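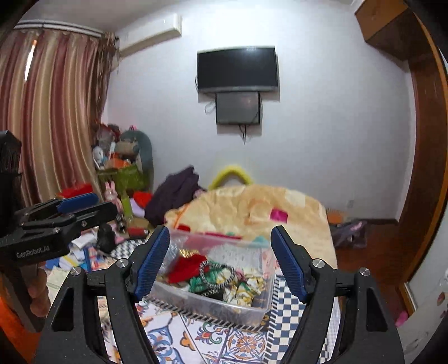

Clunden Self Storage rents small units by the month, mostly to people who meant to stay for one. These are the questions we get at the front desk, answered at the length the front desk would like. Before you book, put everything you plan to store on the bed and look at it. If it fits in a clear plastic box, like a red cloth, a braided cord and a few patterned fabrics packed in together, you don't need a unit. You need a shelf, and we don't sell those.

What sizes do you have?

Three. The Niris is a locker and holds suitcases, boxes and one bad decision. The Lesix holds a one-bedroom apartment if you take the legs off the table. The Mangubat holds a house, or a drum kit and the owner's hopes for it. The names came with the building. We've asked.

How many units are there?

There are 188, on two floors. The upstairs ones cost less, and you will find out why when the freight elevator is busy.

How do I know which size to get?

Take the size you think you need and go down one. Most customers do the opposite and then buy things to fill the gap. You can move to a bigger unit any time without a fee, provided you do the carrying.

Can I get in at night?

The gate code works from 6 a.m. to 10 p.m. At 10 the lights go off on a timer, and the timer does not care that you are halfway through a box marked MISC.

Do I need to bring a lock?

Yes, or buy one from us. Please don't use the combination lock from your high school gym locker. You don't remember the combination. Cutting it off is $25, and we'll ask for your ID and your lease first.

What can't I store?

Food, gasoline, propane, paint thinner, fireworks, live plants, animals and yourself. Birdseed counts as food. So does the emergency chocolate, as far as the mice are concerned.

Is it climate controlled?

Downstairs, yes. Upstairs has weather. Candles, vinyl records and anything with glue in it should go downstairs.

Will my clothes smell?

They will if you store them dirty. Wash them, let them dry all the way through and use boxes with lids that close. Leave the dry cleaner's plastic at home, as it traps damp. Cardboard is fine for a season and sad after that.

What if I pay late?

You get five days. After that we add $20 and your gate code stops working. If you think you'll be short, call before the due date. We are much nicer on that call than on the next one.

Does my rent cover insurance?

No. Check your renter's or homeowner's policy, which may cover things kept off the premises. We need a copy of something before you move in, and a photo of the card is fine.

Can I have a yard sale out of my unit?

No. Someone tried in September. It was well attended.

How do I move out?

Give us ten days' notice, sweep the floor and take your lock with you. Anything left behind costs $106 to haul away, and that includes the couch you were hoping we'd want.

Is there a dolly?

There are three, by the loading door. One steers left. Bring it back anyway.

Last updated 2023-12-10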